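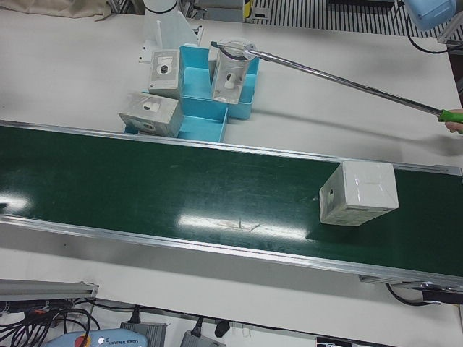

The Masell two-finger gripper had a rated closing force of 24 newtons, and Giuliana Ríos did not believe it. She had written the number in pencil in the test log and left the next column blank.

There were two candidates. The Masell was heavier and came with a driver that installed without complaint. The Shi was lighter, had longer travel, and lost its zero position whenever the controller restarted. Prosodeck wanted one recommendation by Wednesday, with a table.

The job was boxed cameras, from belt to tray. Shrink-wrapped cartons were the difficult case. The wrap moved over the cardboard, and a finger that closed at the correct position could still hold nothing but film. She ran each gripper at three force settings and recorded the result as held, slipped or crushed.

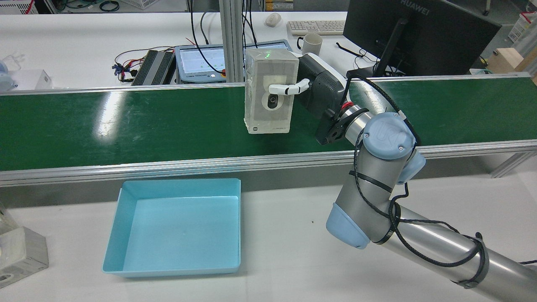

At the lowest setting the Masell slipped. At the middle setting it held, and she let the arm stand for ten minutes while she read the motor current. The trace was flat except for one step at 83 seconds. She checked the belt drive, which was off. She checked the supply. She ran the hold again and the step came back at 83 seconds, the same height, the same width.

The Shi went on the flange after lunch. It held at the middle setting as well. Its current trace had the step too.

That ruled out the grippers. She opened the controller configuration and searched the Hivgate scheduler for any task with that interval. Line 191 was a keep-alive call to a station address that was no longer on the network plan. The call timed out, and on each timeout the controller asked the tool for a little more force, then withdrew the request.

The comment beside it had her initials. She had no memory of the station, or of what it had been holding.

She copied the line into the log, disabled it, and repeated both holds. The traces were flat. In the blank column she entered the measured force for the Masell, 22.6, and for the Shi, 21.9. Then she enabled line 191 again, saved the file, and started on the table.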